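Zekum to supply Drasiler wood finish through Borkard from March

For release: Sun 29 December

Zekum has signed a supply agreement with Borkard under which its Drasiler range of water-based finishes for indoor wood will be sold to trade and household customers from March. The agreement covers Drasiler Floor, Drasiler Table and the cleaner sold with both. Drasiler has until now been available only to joinery shops ordering direct from the Zekum works at Ye.

Under the terms of the agreement, Borkard will hold stock at its own depot and handle all orders below pallet size. Joinery shops with existing accounts may continue to order direct from Ye or may move their account to Borkard. Prices for direct customers are unchanged.

Drasiler Floor is a two-part finish. The hardener is supplied in a separate bottle inside the lid and is stirred in before use. Once mixed, the finish must be applied within four hours, after which it thickens and should not be thinned with water. Drasiler Table is a one-part finish with a higher share of wax, intended for surfaces that are wiped often but not walked on. Both are made in matt and satin. A gloss version of Drasiler Floor was tested and has not been put into production. 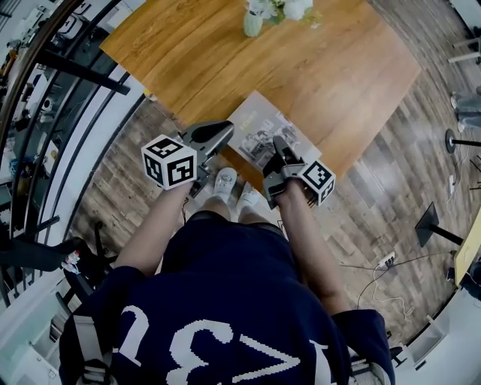
Wooden table with an orange-brown woodgrain top.

Table tops and floors wear in different ways, and the two finishes were developed separately. On a table, most marks come from hot cups, spilt drinks and the edges of plates. The coating needs to resist heat and staining, and it needs to be easy to repair in small patches. On a floor, grit carried in on shoes does most of the damage, and the coating is judged by how slowly it scratches through at doorways and in front of sinks.

"The early batches of the table finish were too hard," said Jinlong Cui, technical manager at Zekum. "They passed the stain test without trouble, but a repaired patch showed a visible edge. We raised the wax content and accepted a small loss in hardness. The floor finish has no wax in it at all, and the two should not be used one over the other."

The range was tested at Ye on panels of oak, ash, beech and pine. A set of 255 panels was coated by hand with a roller, left to cure, and then rubbed on a turning wheel under a fixed load. Of these, 105 were pine, the softest of the four woods and the one on which earlier water-based finishes from Zekum had given uneven results. On pine, the grain is raised by the first coat more than on the harder woods, and the instructions now call for a light sanding after that coat and again after the second. On oak and ash a single sanding is enough.

Zekum has also changed its advice on spread rate. The figure printed on earlier tins assumed a machine-sanded surface and was often not reached in use, particularly on older boards with open joints. The new label gives separate figures for new wood and for wood that has been coated before.
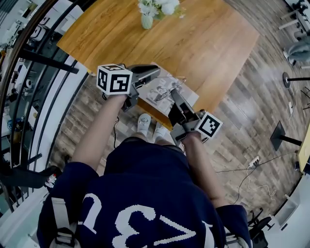 Wooden floor beside the edge of a table.

Drasiler Floor may be walked on in socks the morning after the last coat. Furniture should be lifted back into place, with felt under the legs, and rugs should be left off until the coating has fully cured. Cleaning with water before that point can leave pale marks, which fade on most woods but may remain on ash.

The finish can be used over most older varnishes, provided that they are sound and have been sanded dull. It is not suitable over wax or oil. Customers who do not know what is on their floor are advised to place a drop of water in an out-of-the-way corner and to contact Borkard if it stays as a bead.

Borkard will sell both finishes in tins of one litre and five litres, with a 300 ml tin of Drasiler Table for repairs. The cleaner is packed in a 600 ml bottle and is diluted before use. Colour samples on oak and pine will be sent to trade customers on request — other woods can be prepared but take longer.

"We are asked for a floor finish and a table finish that look the same next to each other," said Nermin Dönmez, product manager for coatings at Borkard. "In matt, these two are close enough that most customers will not see a difference. In satin there is still a slight difference in daylight, and we will say so on the sample card."

Borkard staff will be trained at Ye before the first delivery. Training covers mixing, sanding between coats, and the handling of complaints about colour and sheen. Data sheets and safety sheets for all three products will be issued with the March price list.

Part-used tins of the earlier direct-sale product remain usable if unopened hardener is kept with them. Tins without hardener should be returned to Zekum.

Notes to editors

Zekum makes coatings for indoor wood at its works in Ye. Borkard supplies paints, finishes and sundries to decorators, floor layers and households.

Drasiler is a product name of Zekum and is written with a capital D only.

Technical questions: Jinlong Cui, Zekum.
Supply and samples: Nermin Dönmez, Borkard.

ENDS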